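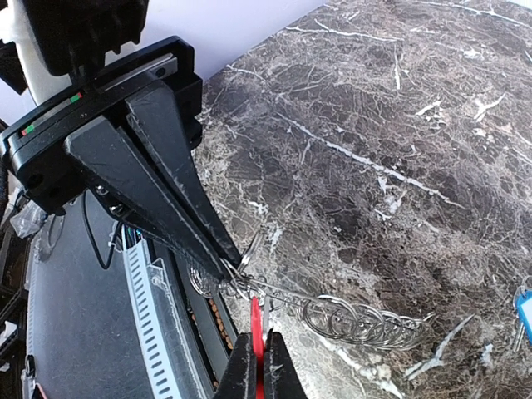 Two grippers meeting on a chain of metal rings, marble counter behind.

4. Setting up a two-arm handoff in Kakau

Okay, this is the section I get the most mail about, so I rewrote it on 8/22/19 and tried to put things in the order I do them myself. You should already have both arms homed and both wrist cameras showing up in the Devices tab. If one of them is missing, go back to section 3 and sort that out first (usually it's the port name).

What you're building is a handoff task. One gripper holds a thin, floppy thing, the other comes up and meets it, and at some point the first one lets go. Rigid parts are easy and you can use the stock template for those. Chains, wire, and strings of rings move while you're planning, and that's where the settings below come in.

1. Open a new task and pick Handoff, Flexible. Leave the name alone for now, you can change it later.

2. Set the holding arm under Giver and the other one under Receiver. I always make the upper arm the giver. Yen-ting Tam does it the other way around and her files run fine too, so pick one and stick with it!

3. Under Perception, turn on Thin Object Mask. You'll see a colored outline over the live view. Drag the threshold until the outline hugs the strand and stops jumping onto the background. I start at 40 and go up from there.

Note: shiny metal is a pain for the mask, and a veined countertop makes it worse, because a pale vein looks an awful lot like a wire to the edge finder. If the outline keeps wandering off along the stone, tick Ignore Static Lines and let the camera sit still while it learns the background. Keep both arms out of view while it does that.

4. Click Mark Grasp and put the crosshair on the strand itself, a little way off from the giver's fingertips. Don't put it on a ring. Rings spin, and a grasp point that spins away from you will drive the planner nuts.

5. Set Approach Gap. It's the distance the planner keeps between the two sets of fingertips until the last move.

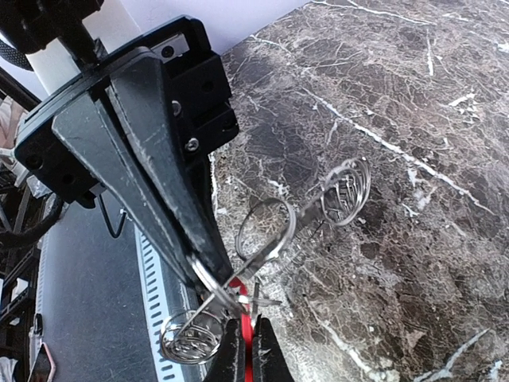
I like to keep that gap small, but go too small and the planner throws error 372, which just means it thinks the fingers overlap. Open the gap one notch and plan again. If you get 372 three times in a row, your hand-eye calibration is probably off and no amount of fiddling in here will fix it. Section 2 has the calibration steps.

6. Set the receiver's Close Force. Go low, then come up. With wire, you want just enough that it doesn't slide.

7. Set Overlap Hold to 1000 (the box is in milliseconds). Both grippers stay closed on the strand for that long before the giver opens. Ada Serra talked me into the longer hold and I've had a lot fewer drops with it.

8. Press Plan, then Preview. Watch the whole preview through, please, including the boring part at the end where the arms back away. Most of the bumps I've had came from the retreat move.

9. Run it at Slow. Keep a hand on the stop button.

Caution: the planner only knows about things you've added to the Scene list. Cable ducts, panels, the edge of a base, keys you left on the counter... if it isn't in the list, the arm will happily plan a path right through it. Draw boxes around anything fixed and make them a bit bigger than the real thing.

Caution: never change Close Force while a run is going. The new value kicks in right away, and both grippers get it.

If the receiver closes and misses, open the run log and look for "mask age." A big number there means the planner was working from an old picture of the strand. Turn on Replan on Motion and try again. It makes each run slower, but for anything that dangles I'd leave it on.

Saving is the same as for any other task: File, Save Task, and give it a name you'll recognize in April. Section 5 covers chaining a handoff to a place move.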